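Clasten cambia la recogida de cartón a partir de noviembre

El ayuntamiento de Clasten ha aprobado un nuevo calendario de recogida de papel y cartón que afectará a 800 viviendas del casco antiguo y del barrio de Melis. El servicio pasará de una vez cada quince días a una vez por semana y empezará a aplicarse en noviembre, según la nota difundida el 2 de mayo de 2026.

Los vecinos deberán dejar el cartón plegado junto al portal entre las ocho y las diez de la noche. Las cajas con restos de comida o con plástico adherido no se retirarán. El cartón de los comercios seguirá un recorrido aparte, con parada en la plaza del mercado y en la calle Stevcombe.

El cambio responde a las quejas acumuladas durante el último año. El registro municipal recibió 339 avisos por contenedores llenos, de los que 193 correspondían a Melis, donde las calles son estrechas y el camión grande no entra. Para esa zona se usará un vehículo más pequeño, que la empresa Clulard — adjudicataria del servicio hasta ahora — ya emplea en otros municipios de la comarca.

La tasa de basuras no sube este año. Sí se mantiene la multa de 90 euros por abandonar cajas fuera del horario, que hasta ahora apenas se aplicaba. Durante las primeras cuatro semanas solo habrá advertencias por escrito. 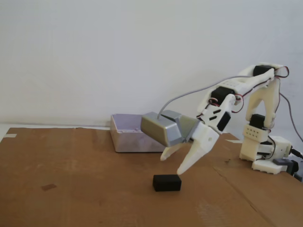 Yaowalak Chaimongkol considera que el horario deja fuera a quienes trabajan de noche y pide que se permita bajar el cartón también por la mañana, al menos en Melis. El ayuntamiento ha respondido que revisará las horas después del primer trimestre.

El calendario por calles puede consultarse en la oficina de atención al vecino y se repartirá en los buzones en octubre.

Contacto: redacción | © 2026 Todos los derechos reservados | Volver arriba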